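Platari gripper kit, second week

January 24, 2018

The Platari kit has been bolted to our arm for two weeks now, so these are the notes I said I would post. The kit is sold by Traneck as a bench package: two-finger gripper, wrist adapter, cable set, and a software plug-in that runs on the same controller as the arm. We bought it to handle light lab items, mostly small glass and plastic cups.

Mounting was simple. The adapter plate fit the flange without shims, and the screws in the bag were the right length. The cable set is less good. The signal cable is stiff, and on our arm it has to pass the wrist with a fair amount of slack or it pulls during a full rotation. I rerouted it twice. Traneck sells a softer cable separately, and I think it should be in the box.

Calibration takes 5 poses. The plug-in asks for them in a fixed order and will not let you skip back, so a bad fourth pose means starting over. The result is stored with the tool definition, and it survived a power cycle every time I checked.

Force control is the part I cared about. The setting is a plain number from 1 to 100 with no unit. With our cups, 43 lets the cup slip when the wrist tilts and 44 holds it. That looks precise, but the value moved when I changed the finger pads, so treat it as a local number. The manual suggests starting at 60, and 60 puts a visible dent in a thin plastic cup.

I logged nearly 3000 open and close cycles. Position feedback stayed consistent over the whole log. The one fault was a timeout on the bus, cleared by restarting the plug-in, and I have not been able to reproduce it.

The current job is a pick and place layout with a flask on a wire tripod, a metal tray, and a plastic cup on a kitchen scale. The tripod is the hard station. Its legs are thin, and any sideways contact on approach will shift it, so the approach has to be straight down with a low speed limit.

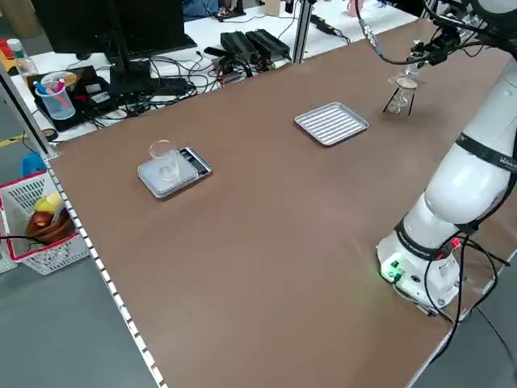 Dreswood wrote in to say that the unitless force number is the reason they went with the Soler gripper, which reports newtons but needs its own controller box and a separate supply. Fair point. I would take newtons too, but I have no room for another box, and the price difference would pay for a spare set of fingers.

Pads are next. Traneck lists a softer compound for April, and I have an order in. Until then the cup program stays at 44 and the wrist stays under half speed.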